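I drove out to Lerau in November, and if you want to see a peony farm at its best that's the wrong month by a mile. The plants are gone. Well, they're underground. What you get is long brown rows with little metal tags sticking up, a wind that goes straight through your coat, and Gyu-bin Yeom walking ahead of you at a speed I couldn't match, pointing at patches of bare dirt and telling you what color they are.

"That's coral. That's the white one that falls over. That one I don't like but everybody else does."

I had my notebook out and was trying to write and not step on anything. I asked if I could step on the rows and Gyu-bin looked at me like I'd asked about stepping on the dog.

I've wanted to do this interview for a couple of years, ever since I bought a bunch of Lerau peonies at the Vutow market and got the short version of the cold storage lecture with my change. (We'll get to cold storage.) I grow peonies myself, badly, three of them along a driveway, and I'll admit I came with a list of questions that were mostly about my own yard.

We started with how the farm began. It used to be hay. Gyu-bin rented the first field while still doing payroll for a plumbing supply company, and put in 596 roots the first fall, by hand, over a bunch of weekends.

"I had ordered six hundred. Four of them came moldy and the supplier gave me credit for them, and I still know exactly which four spots are empty. I never filled them. I don't know why. I think I was mad."

And then you wait. I knew peonies were slow, but I hadn't thought about what slow means when you're paying rent on a field. The first spring you get a few skinny shoots. The second spring you get some flowers and you're supposed to pinch the buds off so the plant puts its energy into roots. It's the third year, or really the fourth, before you can cut with a clear conscience.

"The second year is the worst. It's full of buds! You finally have something to sell, and you go down the row taking them off with your thumb. My mother came to help and she refused to do it. She said she would weed."

I asked about the pinching because I've never done it. Gyu-bin told me I didn't need to on three plants by a driveway, which I chose to take as permission.

These days the farm grows 98 varieties, and I got the feeling that number is a bit of a sore spot. Most cut flower growers pick ten or twelve that sell and plant a lot of each. Gyu-bin keeps meaning to cut back and then somebody's grandmother dies and the family calls to ask if the farm wants a clump out of her garden before the house is sold, and the truck gets started up.

"Some of those have no name. They had a name in 1930 and then it got lost. I give them the name of the street." So there's a pale pink called Ko, after a short road on the north side of Vutow with, I'm told, five houses on it. It smells like roses and lemon and it sells out before anything else on the stand, and it's useless for shipping.

Useless how? "It opens in the box. You put it in tight and in the morning it's like a plate."

OK, cold storage. This was my favorite part of the day, and not only because it meant going inside. The season for cutting at Lerau is short, maybe four weeks if spring is cool and closer to two and a half if it turns hot. Everybody's peonies bloom at once and everybody's price drops at once. So you cut in bud and hold them. The trick is when in bud. Too hard and they never open, too soft and they won't keep. You squeeze the bud between two fingers and it should feel like a fresh marshmallow.

"People say marshmallow, and then I hire someone and they've never squeezed a marshmallow, so now I keep a bag of them in the shed in May. You squeeze one, you squeeze the bud, you eat the marshmallow."

The stems get stripped, bundled, wrapped in paper and laid flat in the cooler, dry, just above freezing. No water. They look terrible after a few weeks, limp and kind of gray, and I'd have put them in the compost. Then you trim the ends and stand them in water, and they drink it up and come back, and a day or so later they open. Gyu-bin has had some varieties hold for two months that way. Others give up in ten days. There's a clipboard hanging on the cooler door with years of notes on this and I was allowed to look but not to take a picture of it, fair enough.

Last season the crew cut 3,756 stems for the cooler alone. I asked how many of them were any good when they came back out, and there was a long pause.

"Most. One week we had the door not closing right. I don't want to talk about the door."

We did talk about the door, a little. The gasket had a split at the bottom corner, and it let in just enough warm wet air to get gray mold going in the bundles closest to it. That's botrytis, and it's the thing Gyu-bin worries about most, in the cooler and outdoors too. If your buds turn brown and dry up when they're the size of a pea, or a stem goes soft at the base and falls over, that's likely what you've got. There are sprays. The farm mostly depends on cleaning up: every fall all the stems get cut to the ground and hauled off, none of it left in the row, none of it composted on the place.

This is where I got a talking-to. I leave mine standing until spring because I like how the leaves look when they go bronze. "Enjoy it until they flop," Gyu-bin said, "and then go out there the same day with the clippers. Same day." I did it when I got home. It took ten minutes and I felt very virtuous.

The other thing I'd been doing wrong is depth. One of my three has never bloomed, not once, six years of nice green leaves. I described it and hadn't even gotten to the end before Gyu-bin was holding up two fingers sideways. The eyes, those fat pink buds on the root, want to be no more than two inches under the soil. Any deeper and you get a bush. And it's not only how deep you planted, it's what you've done since, and I have been piling mulch on that plant every year like I was tucking it in.

"You're too nice to it," I was told. "It wants to be cold. It has to be cold or it doesn't make flowers."

So what about ants? I had to ask. My neighbor swears the ants open the buds and that without ants you get no peonies. Gyu-bin laughed for quite a while. The ants come for the sweet stuff the buds put out. They don't do any harm and they don't open anything. At the market they get shaken off into the grass, and there's always one that rides home with a customer, and there's always a phone call.

Speaking of customers, most of the stems go to florists and to a wholesaler called Plellent, whose truck comes from around 40 miles off and will turn around in the yard without getting out if the boxes aren't ready. The market stand makes less money per hour than anything else on the farm. I asked why bother, then.

"Because the florist says, send me blush, send me white. At the market a man comes and says, what's the ugliest one, my wife likes the ugly ones. And I do have one! It's purple and brown like old meat. He buys it every year."

We ate lunch in the packing shed, standing up — noodles out of a thermos for Gyu-bin, a squashed sandwich for me — and I got onto the question of whether it's ever boring, one plant, one crop, eleven months of getting ready for one. I thought I might get something a bit poetic. What I got was a list of things to fix before spring: the drip line on the east side, the shed light, the gasket (again), a new digging fork to replace one that snapped on a clump that had been in somebody's yard for fifty years.

I did leave with a root. It's a division of Ko, three eyes, wrapped in damp newspaper and a bread bag, and I had to promise to plant it before the ground froze and to keep my mulch to myself. Gyu-bin won't sell divisions of it yet, so I know I got lucky. I asked when I'd see a flower and got a shrug and "be patient, or come to the stand."

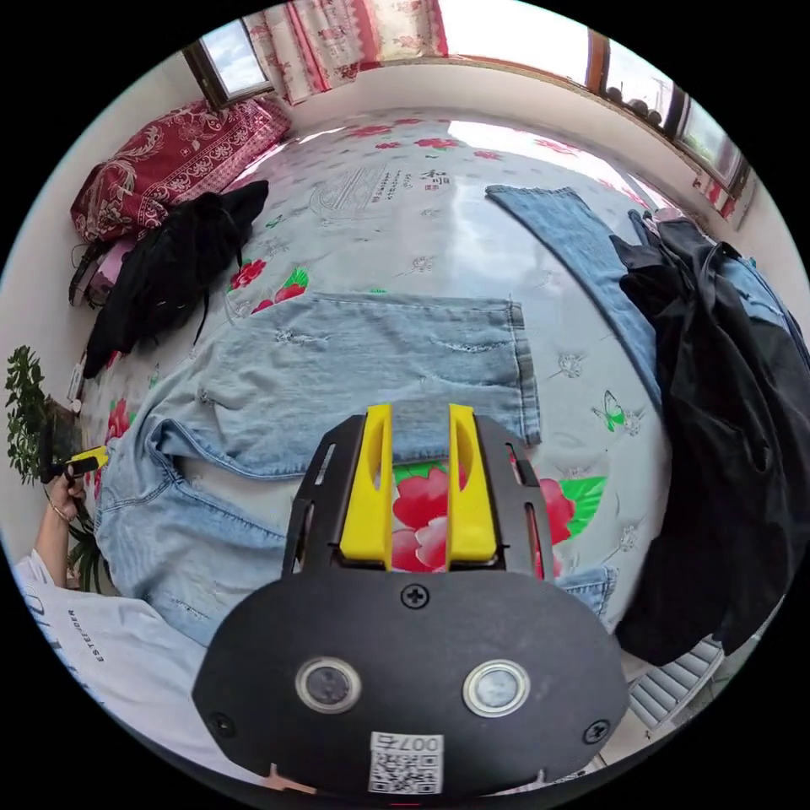 The last thing we talked about was color, and why red peonies are such a hard sell for Gyu-bin when every peony you see printed on something seems to be red. Brides want blush. Florists want blush and white and, for about a week, coral. The reds sit in the bucket until noon. But go look at fabric! Even the sheet on the bed under those ripped jeans has them, great big red peonies with green leaves, little gray sprigs filling the gaps, a green butterfly and some dark calligraphy up top, and not a blush one that I can find. Gyu-bin's theory is that people want red in the house all year and pink for one afternoon in a vase. There are two long rows of red at Lerau all the same, at the far end by the road, and they're staying in.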